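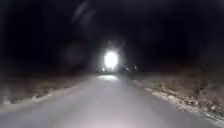 ## Night driving on the Volside road, high beams and glare

**hketilsson**
I've been driving Volside to Trilmont after dark since I changed shifts and the oncoming lights are getting to me. No center line on the narrow part, no edge line, just gray pavement and grass on both sides. When there's one bright light straight ahead I can't tell how far off it is or what's next to it. What do you all do?

**orasix_649**
Slow down and look at the edge of the road, not the light. I take that stretch at 35.

**vasiliki_s**
Agree on the speed. Also clean the inside of your windshield. Mine had a film on it and every light had a big halo. Ten minutes with glass cleaner and it was a lot better.

**deadbolt121**
35 is too slow there. You'll get somebody on your bumper with their brights in your mirror and then you have glare from both ends. I do 45 and flash once if they don't dim.

**orasix_649**
45 with no lines and a light in your face? Look at the right side of the picture up top. Dark boxy shape next to the glare, looks like a vehicle, no lights showing on it. I'd want time to stop for that.

**deadbolt121**
Took me a second look to find it. Fine, 35 when there's something coming. I'm still not doing it the whole way.

**hketilsson**
I missed it the first time too. Is the bright one a headlight or some kind of lamp?

**vasiliki_s**
Can't tell. Could be a car coming, could be a lamp by the road. There's a smaller light down and to the left of it and I don't know what that is either.

**mudflap1000**
Skip the yellow glasses if anyone suggests them. I bought a pair and all they did was make everything darker. Get your eyes checked, I needed a new prescription.

**deadbolt121**
I like my yellow glasses.

**hketilsson**
Windshield first, then the eye doctor. Has anyone asked the county about painting an edge line?

**vasiliki_s**
I called in July. They said the narrow part isn't on the list. Call anyway, the more the better.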